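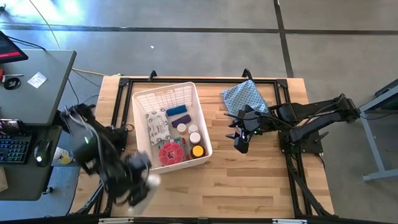
*White bin on the butcher-block top, pouch inside.*

I've had a butcher-block worktop for years now, first in the kitchen at Skengate and then out in the workshop, and I've made most of the mistakes you can make with one. So these are my notes on keeping solid wood strips looking decent, in no order at all.

**Oil little and often.** When mine was new I put on one great thick coat and walked away feeling pleased with myself. It stayed sticky until July! Thin coats, wiped on with an old T-shirt, left for twenty minutes and then buffed off until your arm aches. Four of those over a week and you're set. After that I do one whenever a drop of water stops beading up.

**Do the underside too.** Theresia Thaler told me this one and I ignored her, and my first top cupped like a saucer. Both faces and all four edges, and go round twice on the end grain as it drinks the stuff.

**Put the rags outside.** If you use linseed or any drying oil, spread the rags flat outdoors or drop them in a bucket of water. Don't scrunch them up in the bin. They can heat up and catch fire by themselves, and I've seen the scorched bucket in Urs Holzer's garage.

**Black rings.** Usually a wet tin left overnight (guilty). Lemon juice and salt will shift a faint one. For a proper black one I use oxalic acid crystals, with gloves and the window open, and rinse well afterwards. Not on a top you prepare food on, though — there I'd just sand it.

**Sanding.** Start at 100 grit, go with the strips, and don't sit in one spot trying to get rid of one stain or you'll have a dip that every pencil rolls into. I finish at 180 in the workshop. The kitchen gets 240.

**Keep the loose stuff in a tub.** Anything with perforated sides and a handle hole is grand, you can lift the lot off in one go when it's time to wipe down, and the crumbs fall through (shake it over the sink first).

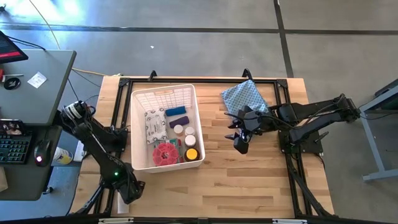

*Pale blond strips with darker grain, running lengthways.*

**Let it move.** Wood gets wider in damp weather and narrower when the heating's on. Fix it down through slotted holes with washers and it'll sort itself out. I screwed mine tight at every corner and got a split I could post a coin through.

**Filling a split.** Wait for the driest part of winter, when the gap is widest, then glue in a sliver of matching timber and plane it flush. Filler never takes oil the same way and you'll see it forever.

**Everyday cleaning.** Warm water, a drop of washing-up liquid, cloth wrung nearly dry. Dry it straight after. No bleach and no steam mop, please!

Next job is the draining board end, which has gone grey and furry again.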